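Chapter 7
Reporting on Public Purchasing 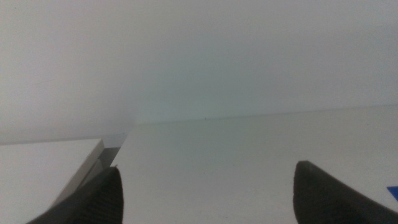

When a government buys something, it leaves papers behind. There is a budget line, a call for offers, a list of companies that replied, a contract, and later the payments. A reporter who wants to write about misuse of public money must learn to read these papers in the order they were made. In this chapter we study how to do it, and also how to protect the people who give us the papers.

We will follow one case through the whole chapter. In November the regional council of Katon signed a contract for 80 water pumps with a supplier named Iyamu. The price in the budget was 3,523 per pump. The price in the contract was 4,000. The difference looks small for one pump, and for this reason no newspaper noticed it. Yetunde Akande, then a junior reporter at the weekly Sostunlow, noticed it only when she compared the two documents line by line.

Her first article did not accuse any person. It asked the council to explain the two prices, and it gave the council five days to answer. Her editor, Ese Etim, insisted on this point, and later it was important in court. The article came out on July 6, 2018, together with the full text of the council's reply.

After you have studied this chapter, you should be able to:

explain the difference between a budget price and a contract price;
find the owner of a company in a public register;
write a request for comment which is fair and complete;
decide when a source should stay without a name.

7.1 The budget and the contract

A budget is a plan. It says how much the council is allowed to spend, but it does not say that the money was spent. Many beginners make a mistake here and write that the council "paid" an amount which was only planned. Salamatu Okonkwo, who trained reporters in Katon for many years, told her students to write the word PLAN by hand on each budget page before they start to read.

A contract is a promise between two sides. It can be changed later by an additional agreement, and such agreements are often kept in another folder. Always ask for them by name.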